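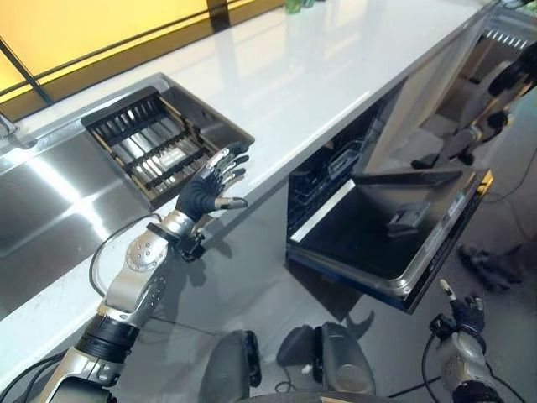

How to Descale a Kettle, Taps and a Shower Head in a Hard Water Area

Household guidance from the Skuncombe Tenants' Advice Service

Most homes in Skuncombe and the surrounding villages receive hard water. Hard water is safe to drink, but it leaves a chalky deposit, known as limescale, wherever it is heated or left to dry. The deposit builds up slowly and is often ignored until a kettle becomes noisy, a tap begins to drip or a shower sprays sideways.

This page explains how to remove limescale from the fittings and appliances found in most homes. The methods use inexpensive materials and require no special tools. Residents of the Desmont flats should also read the note on communal water softeners near the end of the page.

What you will need

White vinegar or citric acid powder
A measuring jug
A small bowl
Two or three clean cloths
An old toothbrush
A strong plastic bag and a rubber band
Rubber gloves
A wooden cocktail stick or a blunt needle

Citric acid is sold in most hardware shops and in the baking section of larger supermarkets. It has almost no smell and is generally preferred for kettles. Vinegar is suitable for taps and shower heads, provided that the room can be aired afterwards.

Before you begin

Open a window and put on the gloves. Read the care instructions for the appliance or fitting. If the instructions forbid acid cleaners, follow them in preference to this page.

Do not use vinegar, citric acid or any other acid on marble, limestone or other natural stone. The surface will be marked permanently. Gold-plated, brass and coloured tap finishes may also be damaged and should be cleaned with warm water and washing-up liquid only.

Never mix an acid with bleach or with any product that contains bleach. The mixture gives off a poisonous gas. If bleach has recently been used on a sink or basin, rinse the area thoroughly and leave it until the next day.

Part A: The kettle

1. Switch off the kettle at the wall and remove it from its base. Allow it to cool completely and pour away any water.

2. Fill the kettle halfway with fresh water, return it to the base and bring it to the boil. Switch it off at the wall again.

3. Leave it to stand for ten minutes, then add two level tablespoons of citric acid. Add the powder slowly, as the water will fizz. Do not add it to water that is still boiling.

4. Leave the solution in the kettle for half an hour. Place a note on the lid if other people use the kitchen.

5. Pour the solution away. Wipe the inside with a damp cloth where it can be reached safely. Do not put the kettle under the tap or allow water to reach the electrical contacts underneath.

6. Rinse the kettle several times, then fill it, boil it and discard the water. Repeat once more before making a drink.

7. If the kettle has a mesh filter in the spout, remove it and soak it in a cup of the same solution. Brush it gently with the toothbrush, rinse it and put it back.

A kettle that has not been cleaned for a year or more may need a second treatment. Do not scrape the heating element with a knife or a metal scourer.
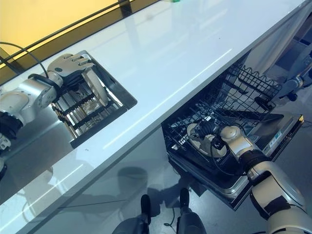 Plates, mugs and glasses are affected in the same way, although the deposit is much thinner. A cloudy film on a drinking glass can usually be removed by soaking the glass in one part vinegar to four parts warm water for fifteen minutes. If the cloudiness remains, the glass itself has probably been etched by repeated washing and cannot be restored. Crockery with a metallic rim should not be soaked.

Part B: Taps

1. Wipe the tap with a warm, damp cloth to remove soap and grease.

2. Soak a second cloth in white vinegar, wring it out lightly and wrap it around the affected area. The base of the spout and the joints of the handles are usually the worst places.

3. Leave the cloth in position for 30 minutes. Chrome should not be left for longer than this – a second short treatment is safer than one long one.

4. Remove the cloth and brush the softened deposit away with the toothbrush.

5. Rinse with plenty of clean water and dry the tap at once.

Many modern taps have a small mesh insert at the end of the spout, called an aerator. If the flow is weak or uneven, put the plug in the sink and unscrew the aerator by hand, using a dry cloth for grip. Soak it in vinegar for half an hour, brush both sides and rinse it. Note the order of the parts when taking it out, as the rubber washer must go back in the same place.

If the aerator cannot be moved by hand, do not force it. Fill a small plastic bag with enough vinegar to cover the end of the spout, fix it with a rubber band and leave it for the same length of time.

Part C: The shower head

1. Turn off the shower. Electric showers should also be switched off at the pull cord or isolator.

2. Unscrew the shower head from the hose, holding the hose steady with the other hand. Keep the washer in a safe place.

3. Lay the head face down in a bowl and pour in equal parts vinegar and warm water until the spray plate is covered. Leave it for one hour. Check the maker's instructions first if the head has a plated or coloured finish.

4. Rub the nozzles with your thumb. On most newer models they are made of soft rubber and the scale will break away. On older models, clear each hole with the cocktail stick.

5. Rinse the head, refit the washer and screw it back on to the hose. Run the shower for 2 minutes with the head pointing away from you before it is next used.

Fixed shower heads may be treated with a bag and rubber band, as described for taps.

A note on softeners in the Desmont flats

The Desmont flats are supplied through a communal softener, which is serviced every April. Residents should find very little new limescale while it is working properly. A sudden return of scale should be reported to the Skuncombe repairs desk so that the salt level can be checked.

Hardness is measured in milligrams of calcium carbonate per litre. Readings above 200 are normally regarded as hard. The target for the softened supply at Desmont is 90. The kitchen cold tap in each flat is left unsoftened for drinking, and the kettle will therefore still need attention.

Residents in the Rocha Road houses have no softener and should expect to descale more often. Testing strips may be collected free of charge from the Sternia Centre during opening hours. The centre gave out 3,000 strips last year and asks each household to take only what it needs.

How often to descale

Kettle: every four to six weeks
Kettle filter: whenever flakes appear in the cup
Tap aerators: every three months
Shower head: every three months, and after the home has been empty for a week or more
Drinking glasses: as required

Shower heads and hoses that have stood unused can allow bacteria to grow. On returning from a long absence, remove the head and let the water run gently through the hose for several minutes before using the shower.

When to contact the repairs desk

Please report the following and do not attempt to treat them at home:

A boiler or immersion heater that bangs or rumbles
A tap that continues to drip after cleaning
A mixer shower that changes temperature without warning
Scale or green staining on exposed pipework
A stopcock that cannot be turned

The desk is open from 8.30 am to 5 pm. Please have your tenancy reference ready and state which rooms are affected. Tenants are not charged for repairs caused by ordinary limescale.

Related pages: Bleeding a radiator; Finding your stopcock; Reducing condensation in winter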